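Used phone checklist - Zaren 8, second pass, May 29, 2020

- [x] **Screen.** No dead spots. I dragged an icon over every corner and it never let go, yay!
- [x] **Battery.** Reads 100 on the charger, down to 30 after a long evening of video (mine since February does worse).
- [ ] **Charging port.** Wobbly. The Brandirano cable falls out if I so much as look at it - cleaned the lint, still loose.
- [x] **SIM tray.** Both slots pick up a signal.
- [ ] **Speaker.** Buzzes on the low notes. Want to try it again without the Emolance case on.
- [x] **Cameras.** Front and back focus fine, flash works.
- [ ] **Heat.** Got warm near the top during a big update. Check again before I pay!

Still open: port, speaker, heat. If the port fails again I'm asking for money off.

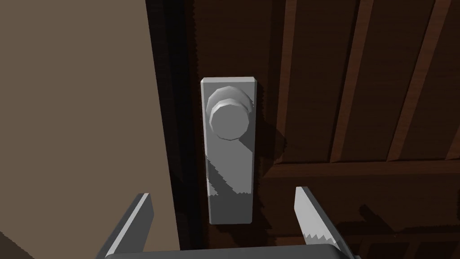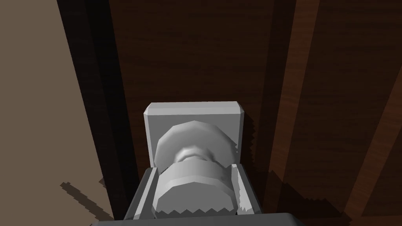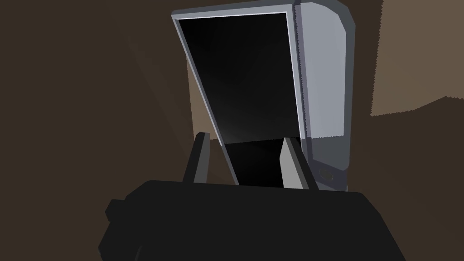 *Images: Thibodeau*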